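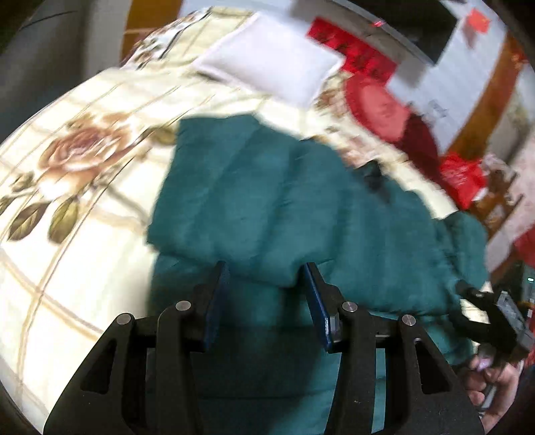
Putting the winter coats to bed

Every April I promise myself that the coats will be dealt with in one afternoon, and every April they end up draped over the banister until the lilacs are nearly done. This year I started early, right after breakfast, and I want to tell you how it went, because so many of you wrote in after the last newsletter asking what on earth to do with puffy jackets.

The bed is the place to do it. I used to fold coats on the kitchen table, where one sleeve was always sliding off toward the butter, and my back thanks me for the change. Smooth the bedcover first (mine has roses on it and shows every crumb, so I shake it out the window beforehand) and lay the jacket down flat. Go through the pockets. I found 2 grocery lists, a cough drop and a button from a cardigan I gave away years ago, and I stood there reading the lists for far too long. We ate a lot of leeks in January!

A quilted jacket wants patience more than strength. Close it up, press the air out gently with your forearms, working along the stitched channels, and then wait a minute before you fold. Bring the sleeves in, fold the bottom up toward the collar, and stop there. I don't roll mine anymore. Chang-ho Hwang, who ran the mending table at our Plonden get-together, looked at one of my tightly rolled jackets and asked, very kindly, whether I was planning to mail it. He keeps his folded once and stacked loosely in a cotton bag, and after trying it his way I have to say the filling came back much nicer in the fall.

Anything with a mark on the cuff or collar gets washed before it goes away, following the label, and dried all the way through. Feel along the seams with your fingers — the thick spots near the hem are the last to dry, and a jacket put away damp will let you know about it in October. I do mine one at a time with a couple of clean tennis balls in the dryer, and the noise is terrible, so pick an hour when the baby isn't sleeping.

My stack went on the top shelf of the hall closet by lunchtime, all except one scarf that I'm keeping out for the mornings, which are still chilly here at the end of the road. If you have a coat routine of your own, please do write and tell me. I'm especially curious about wool, where I still have more questions than answers — my gray one is hanging on the back of the door as I type.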